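Bringing a two-arm cell onto the packing floor: how we set up the work and the rosters 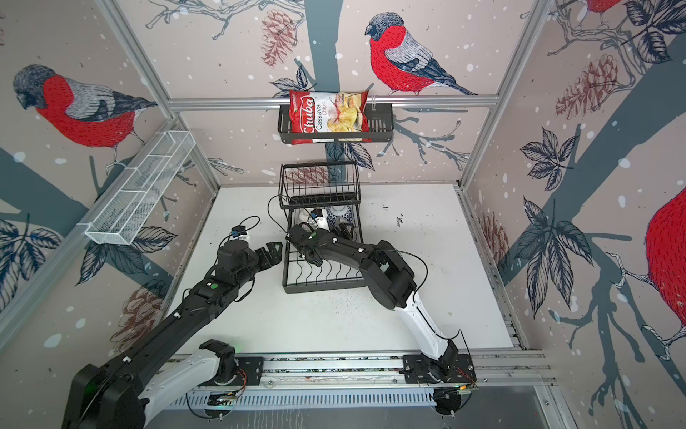
Posted 10 December 2021 by Julián Quintana, Operations, Bultdale

I look after the floor at Bultdale, where we pack gift hampers and returned homewares for the Larnero shops. We started planning for a two-arm cell in February. I've written up the steps in the order I'd do them now, which differs in a few places from the order we did them in. It should suit any small site with a bench, a rack and people who already know the job.

You'll need a bench that can be bolted down, one person from each shift who does the work by hand, a whiteboard, and a supervisor who can be spared for part of each day. The maker will tell you about power and guarding. I won't repeat their manual.

Step 1. Write down the job as it's done now

Stand beside the bench for a full shift and write down what people do with their hands. Leave the procedure sheet in the drawer. Ours said "place item in rack". What our packers did was pick the item up, check the rim for chips with a thumb, turn it so the pattern faced out, and then place it. The thumb check was written nowhere. If we'd automated from the sheet we would have lost it.

Ask each person to read your notes and correct them. Pay them for the time.

Step 2. Split the job in two

Draw a line down the whiteboard. On the left go the movements that are the same every time. On the right goes anything where someone makes a decision. For us the left side was loading and unloading racks and moving goods between the bench and the baskets. The right side was checking for damage, matching sets and deciding what gets written off.

Only the left side goes to the arms. If you can't agree which side something belongs on, put it on the right for now.

Step 3. Choose the test goods

Pick things that behave differently in a gripper. A crockery rack with a patterned jar in the lower tier and a bag of cassava chips standing in a wire basket will teach you more than a tray of identical boxes. Rigid glazed items can slip and bags change shape when squeezed. Start with stock that has already been written off, as you will break some.

We ran 30 attempts on each item before moving to the next one. Write the result down after every attempt.

Step 4. Fix the positions

Decide where the rack and baskets live and mark those spots on the layout drawing. Anything that hangs should be fastened so it can't swing. Then have the cleaner, the packers and the maintenance people each look at the layout. Our maintenance fitter moved one basket on the drawing so he could reach a bolt without leaning over an arm.

Put the most awkward item where both arms can get near it. Lower tiers are harder than upper ones, since the gripper has to come in under whatever is above. Allow extra time for those.

Step 5. Settle the roster before the cell goes live

This is the step we did late. People had been watching the cell go together for weeks and had drawn their own conclusions about hours. Have the talk early and have it in writing.

What we agreed:

No one's base hours change in the first year.
Each packer does a turn minding the cell, with the turn written into the roster.
Minding the cell is paid at the higher grade from the first day, training included.
Anyone can stop the arms at any time and doesn't have to fill in a form to do it.

Two people didn't want to mind the cell at all. They stayed on checking and set matching, and that has worked fine.

Step 6. Train the minders

We call the role Pastor, after the label on the old hand-control box, and the name has stuck. Training goes over three sessions. In the first, the trainee watches and keeps the log. In the second they clear stoppages with someone next to them. In the third they run a full load while the trainer stays out of reach of the controls.

Teach clearing before starting. Most of the shift is spent waiting for something to need a hand, and a minder who can clear a stuck cup calmly is worth more than one who knows every menu.

Step 7. Run short loads and keep a log

We began with loads of 300 items and went to 500 once the log settled. By the end of the trial we had 2,972 logged placements. The log is a plain spreadsheet called Dadura with columns for item, arm, result and who cleared it. Leave a wide column for comments. The comments are where we learned that tall jars should go in first.

Go through the log with the packers at the end of each week and change one thing at a time.

What has changed for people

There's less bending and reaching, and the sore wrists we used to hear about at handover come up less often. There's more standing still, so we bought mats and a proper stool. Some of the packers miss the rhythm of loading by hand and a couple have said the checking work is tiring in a different way. We now swap tasks every two hours, up from once a shift, and I'd build that in from the start.

The checking bench also needed better lighting, which we hadn't budgeted for. Price that before you sign for the arms.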